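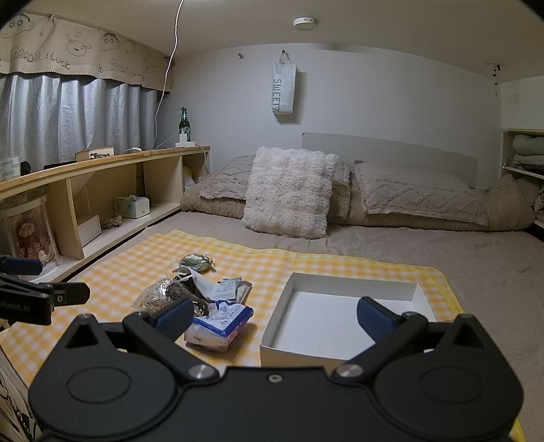 Shazia Mughal has said that she learned more about grippers from one evening at home with a plastic bag and a box than from a month of drawings, and that she would ask any new member to start the same way. Her advice has become the usual first assignment at Trastcombe.

About Trastcombe

Trastcombe is a shared workshop for people who build robots and small automation projects on their own time. Members use our tools, benches and storage, and carry their work back and forth between the shop and their homes. The workshop occupies 700 square feet on the ground floor of the Szekeres Building, with the entrance on the courtyard side. Membership is limited to 28 so that bench space remains available in the evening, when most members are able to come in.

We do not sell finished machines. The organization provides space, shared equipment, instruction and a fair amount of practical advice. Projects belong to the people who build them, and members are free to publish their designs, keep them private or sell them as they see fit. The workshop makes no claim on work done here.

How the workshop began

Trastcombe was started by Elżbieta Marciniak, who had been building a feeder for small hardware in her garage and had run out of room for it. She rented a corner of the Szekeres Building for one winter and put up a notice offering to share the cost of a drill press. Four people replied. The feeder was never completed to her satisfaction and still stands near the back door, where it is used from time to time to teach new members how a jam develops.

The first year was spent mostly on electrical work and shelving. The building had been used for picture framing, and the wiring was not suited to machine tools. A second circuit was installed before any of the larger equipment was moved in. The long bench under the windows dates from that period, as does the rule that nothing may be stored beneath it.

What members build

Most current projects involve picking up ordinary household things and putting them down somewhere else. Members have built arms that clear a desk, a sorting tray for laundry clips, a blind opener and several versions of a machine for filling pill organizers. Some projects are finished in a few weeks. Others have been on the shelf for years and are taken down whenever the owner has a free month.

Grippers receive particular attention. A two-finger gripper with textured pads is simple to draw and fairly simple to make, yet a great deal of trial is needed before it will handle soft or loose items well. Bags fold when pinched. Cords tangle with whatever is next to them. A small paper packet can lie so flat against cloth that the fingers have nothing to close on. For these reasons we encourage members to work with a hand-held gripper before they build an arm to carry it. A person holding the tool can feel when the angle is wrong and can try a different approach at once, and the finger shape can be changed several times before any motor is purchased.

We also encourage members to test at home. A bench is flat and firm, and a bed is neither. A gingham cloth spread over a gray fitted sheet, with a coiled cord in a clear bag, a crinkled wrapper and a few packets on top and an open white box to one side, makes a demanding place to practice. No special equipment is required, and the items can be put back in a different order each time.

The Indard arm

The workshop's own long-term project is the Indard, a tabletop arm designed so that a careful beginner can build one with the tools available in our shop. It has 5 joints and uses printed and hand-cut parts. The design has been revised many times, chiefly at the wrist. Early versions used a clamp that worked loose under repeated turning. The present wrist is held by a split collar and a single bolt, and it can be removed without disturbing the cables.

Members who build an Indard are asked to keep a written log. The log should record what was changed, what was tried and what failed. Completed logs are kept in binders beside the parts cabinet and may be read by anyone in the workshop. They are plain documents, often stained, and they are the most consulted books we own. A member who is having trouble with a sticking shoulder joint will usually find that somebody has already written a page about it.

The Indard is not supplied as a kit. Drawings and a parts list are available at the front desk to members and to visitors taking part in an introductory evening.

The Gundura course

Gundura is our introductory course for people who have not built a machine before. It covers basic wiring, safe use of hand and power tools, simple motor control and the design of a two-finger gripper. Participants begin with a hand-held tool and move on to a motorized version once they are satisfied with the shape of the fingers. No background in engineering or programming is expected. Participants under eighteen must be accompanied by a parent or guardian.

The course was written by Shazia Mughal, and she continues to revise it. Her approach places the home exercise at the beginning. Participants take a gripper away with them, choose a group of small items they already own and try to place each one in a box without using their other hand. They bring back notes on what slipped, what stuck and what could not be picked up at all. The notes are discussed at the next meeting and finger pads are recut or replaced accordingly. Smooth pads are usually the first to go.

Later meetings deal with motors, position sensing and the control board. The final meeting is open. Participants may demonstrate their work, ask for help with a fault or simply continue building. Gundura does not lead to a certificate. Those who complete it may apply for full membership and are given priority when a place becomes available.

Equipment

The workshop provides a drill press, a band saw, a small lathe, 3D printers, soldering stations and a range of test instruments. Hand tools are kept on the wall and are to be returned there at the end of each visit. Members supply their own motors, batteries and control boards, although a drawer of used parts is kept for anyone who needs a connector or a spare bearing in a hurry.

The lathe and the band saw may be used only after instruction by a staff member. This applies to all members regardless of experience. Batteries may be charged in the steel cabinet by the sink and may not be left charging overnight. Any arm that moves under power must have a stop switch within reach of the person operating it – this includes machines that are only being tested for a moment.

Working at home and in the shop

Many of our members have no separate workroom at home and build on a kitchen table, a bedroom floor or whatever surface is free. We consider this a normal way to work. The workshop lends carrying cases, clamps and bench mats for home use, and loaned items are signed out at the front desk. Soldering irons and power saws are not lent. Members planning to run a powered arm at home are asked to discuss the arrangement with us first, with attention to how the base will be fixed and where the cable will run.

A project carried between two places tends to lose its screws. We recommend a lidded tin for each machine, labeled on the side and on the lid.

Governance and fees

Trastcombe is operated as a nonprofit association. Members meet twice a year to approve the budget and to decide on major purchases. Elżbieta Marciniak remains director of the workshop and is responsible for daily operations, safety and the waiting list. Fees are paid monthly and cover bench use, shared consumables and insurance. A reduced fee is offered to students and to anyone out of work, and no documents are required to request it. The most recent major purchase was a dust extractor, which was installed in July and has made the band saw considerably more pleasant to share a room with.

Visiting

Visitors are welcome on open evenings from 6 p.m. The courtyard gate is locked after 8 p.m., and late arrivals should ring the bell marked Trastcombe. Please wear closed shoes. Visitors may bring a project or a broken part for discussion, and a bench near the entrance is kept free for this purpose. Parking in the courtyard is reserved for deliveries.

Prospective members are asked to attend an open evening before applying. Applications may be collected at the front desk.

Related pages
Building the Indard: drawings and parts list
Gundura course outline
Cutting and gluing finger pads
Borrowing tools for home use
Workshop safety rules
Join the waiting list

Contact | Trastcombe, Szekeres Building, courtyard entrance | © Trastcombe. All rights reserved. | Back to top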